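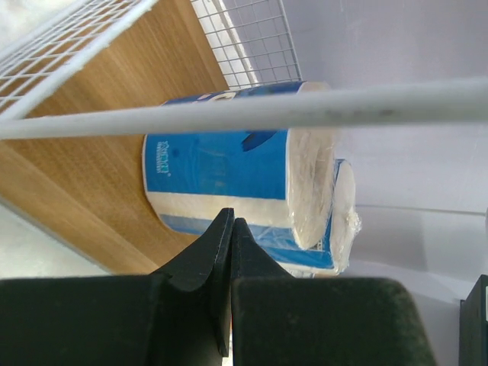

One reader wrote in to say the whole downgrade story is overblown, the city still pays its bills on time, and could we please explain what an outlook even is before running another scary headline. Fair. Answers below, adding more as they come in. Last updated March 10, 2019.

THE RATING

Was Sendale downgraded?

No. The rating stayed where it was. The outlook went from stable to negative. Two different things, and our first headline mixed them up. Fixed now.

So what is an outlook?

A hint about direction. Negative means the agency thinks a cut is more likely than a raise over the next year or two. Could still go back to stable. Cities do get them lifted, usually after a budget that closes the gap with real money and no one-time fixes.

What did the agency complain about?

Mostly reserves. The city drew on its rainy day fund two years running, both of them good years for sales tax. The report's view is that you save in good years. Also mentioned: pension costs, and the size of the Filness loan.

What's the Filness loan?

Borrowing for the new water treatment plant at Filness. $73 million, paid back out of water bills and not out of property tax. It sits in a seperate fund. The agency counts it anyway when it looks at total debt, which the finance office doesn't love.

How much debt in all?

$244 million with Filness included. That's principal only, no interest. The number going around on social media is higher because it adds interest over the full life of the bonds. Not wrong, just a different number.

Is Plondport in the same boat?

Similar size, less debt, bigger reserve. Its outlook is still stable. But Plondport doesn't run its own water system, so comparing the two straight across gets messy. We did it once in October and got a lot of mail.
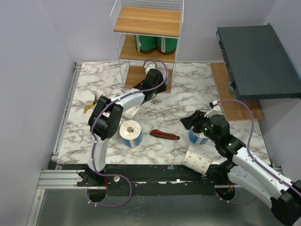 TAXES, BILLS AND YOUR HOUSEHOLD

Will my property tax go up because of this?

Not directly. An outlook change doesn't cost the city anything by itself. If a real downgrade follows and the city borrows after that, interest will probably be higher, and that has to come from somewhere. Bonds already sold at a fixed rate don't change.

What about the water bill?

Going up regardless. The increase was approved before any of this. A typical household pays $360 a year now and will pay $378 when the new rates kick in. Heavy users more - there's a second tier for lawns and pools.

Is there help for people who can't pay?

Yes, the city has a hardship credit. Apply at the utility window or by mail. You need a recent bill and proof of income. Renters can apply only if the water account is in their name. People miss that one a lot.

I own Sendale bonds. Should I sell?

Can't tell you that. Talk to somebody licensed. General point only: if you hold to maturity and the city keeps paying, you get what you were promised. If you have to sell early, the price can move around on news like this.

THE BUDGET

When does the council vote?

Two readings, both open to the public. First one is the draft, second is the final. Dates go up on the city calendar and have moved twice already so check before you drive over.

Can the council just refill the reserve?

Some of it. The draft puts a small amount back but also adds spending on roads and overtime. That's the part the agency called loose. Council members have pushed back and said the roads can't wait another winter. Both things can be true, budget has to pick.

What is Kong? It's all over the draft.

Kong is the budget software the city switched to. Line items now carry a Kong code instead of the old department numbers, so this year's pages don't line up with last year's. There is a crosswalk table at the back of the draft, in very small print. Use the PDF and zoom in.

Why does the total on page one not match the total in the summary?

Transfers. Page one counts money moving between funds, the summary takes it out. Use the summary if you want to know what the city really spends.

Does the state step in if things get bad?

Only way down the line, after missed payments or something close to that. Sendale isn't near it. A negative outlook doesn't trigger any state review.

Where can I read the report?

The clerk has a paper copy at the front desk. The agency's site has it too but wants you to register, free. We can't repost the full thing.

You didn't answer my question.

Send it again thru the form at the bottom of the page - put "rating" in the subject line so it lands in the right inbox. Pension questions are getting their own page, still being checked.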